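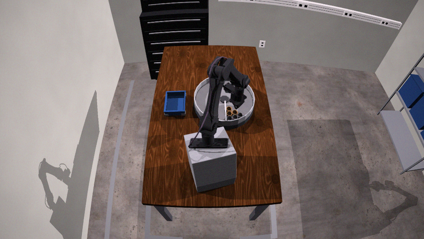 Natalie Crabtree writes, in reply to the draft circulated last month, that a rule which applies to the physical cell should apply word for word to the simulated one, and that every exception we grant in simulation will be asked for again on the floor within the year. She asks for the section titled "Relaxed limits for virtual cells" to be removed entirely.

Home Notebook Procedures Cell records Contacts

Search this notebook Enter a term Go

Notebook entry, March. Cell practice group, Rimbridge.
Subject: Working rules for the tray cell, second draft. Started 9:40 a.m.

The comment is accepted in part. The section on relaxed limits is withdrawn. Two of its provisions are kept under other headings, as recorded below, and the reasons are given so that the group at Stullville can respond before the draft is fixed.

1. Joint and tool speed

The first draft allowed the arm to run without a speed limit in simulation, on the grounds that no person can be struck. This is correct as far as injury is concerned. It does not address what happens to a motion program once it leaves the simulator. Of the 339 programs in the Lambert archive, 13 carry a speed setting above the limit for the physical cell. All of them were first written for a virtual cell and none has a note to say so.

Rule as revised: the speed limit of the physical cell is loaded with the scene and may not be edited in a task file. A person who needs a faster run for a timing study shall make a separate copy of the scene, add the word "unlimited" to its name, and store it outside the shared directory. Results from such a copy are not to be entered in a cell record.

2. Approach to the tray

The raised rim is the part of this layout most likely to be hit. A path planned straight from the bin to the tubes can bring the gripper in low over the rim, and the planner will accept it if the clearance setting has been left at zero. I repeated this twice this morning with the setting at its default. The planner raised no warning in either case.

Rule as revised:

The tool shall enter and leave the tray from above. A waypoint over the tray floor is required before any descent. Sideways travel below rim height is permitted only while the tool is already inside the rim, and only for tasks listed as sliding or pushing tasks.

The clearance value shall be written in the task file even when it equals the default. A blank field is to be treated as an error at review.

3. Grouped parts

Where upright parts stand close together, as the tubes do, the first draft asked for "reasonable care to avoid disturbing adjacent parts." Two reviewers observed that this cannot be checked. The observation is fair. The replacement text is as follows.

For a task that removes one tube from the group, the task file shall state which tube is to be taken, the direction from which the fingers close, and what counts as a disturbed neighbor. A neighbor that has fallen is always counted as disturbed. A neighbor that has shifted and remains upright is counted unless the task file states a permitted distance.

The permitted distance is to be chosen before the first run. It may be changed later, but the change begins a new series and the earlier runs keep their original scoring. I have asked that this sentence be printed in the record form itself. The spring comparison lost a good deal of its value when the distance was widened halfway through, and the two halves were reported as one figure.

The flat disc is a separate object class and has its own sheet. It should not be scored on the tube form.

4. The bin

The bin may be used as a destination or as a source, and the task file shall say which. The scene is to be reset to its stored state before each run, including the position of the bin. Several task files at present reset only the parts that the task names, so that a bin nudged in one run remains nudged in the next. Usen, the logging tool, records the starting positions of all objects and will show this if anyone looks. The review sheet now includes a line requiring that someone look.

5. Floor markings and the area around the table

This is one of the two provisions kept from the withdrawn section. The question was whether the marked area around the table has any meaning in a virtual cell, given that nobody walks there. The position of this group is that it does. The markings in the scene are used to teach new staff where the boundary lies, and people who learn the cell on a screen arrive at the physical one with a picture of it already in mind.

Markings shall therefore match the current floor drawing. They may be hidden for image training sets, where a team wishes to vary the floor, but the scene stored as the reference scene keeps them. When the floor drawing is revised, the reference scene is revised with it, and both carry the same revision letter.

6. Light and shadow

The second provision kept. Lighting in the reference scene is fixed. Where images are used for training or scoring, variation in the light is expected and encouraged, and the range used shall be stated. The arm's own shadow can fall on the tray floor, and a vision model scored under one lamp position only has not been tested for it. A full lighting series is set at 4000 images. Smaller series may be used for development, and shall be labeled as such.

7. Stops

A protective stop in simulation is to be recorded as a stop. It is at present common to clear it and run again without a note. Of about 97 stops in the last reporting period, most have no cause entered. The cause field becomes required with this draft. "Unknown" is an acceptable entry. "N/A" is not.

No change is proposed to the stop procedure for the physical cell, which remains under its own document and takes precedence wherever the two appear to differ.

Open points

Whether a person may review a task file of which he or she is a joint author. The draft says no. Stullville has asked for an exception for small teams, and I am inclined to refuse it, pending a count of how many teams are affected.

Whether old task files must be brought up to the new form. Suggested answer: only when next edited, except for those with speed settings above the limit, which should be corrected now.

Wording of section 3, second paragraph. "Shifted" needs a measuring point. Base center is proposed.

Added, 3:15 p.m. Natalie Crabtree has read sections 1 and 5 and accepts both. She maintains her objection to section 6, and would prefer that the reference lighting be measured from the physical room. Lamp readings to be requested from Rimbridge facilities before the next draft.

Cell practice group, Rimbridge Contact the notebook editor Copyright Rimbridge, all rights reserved Back to top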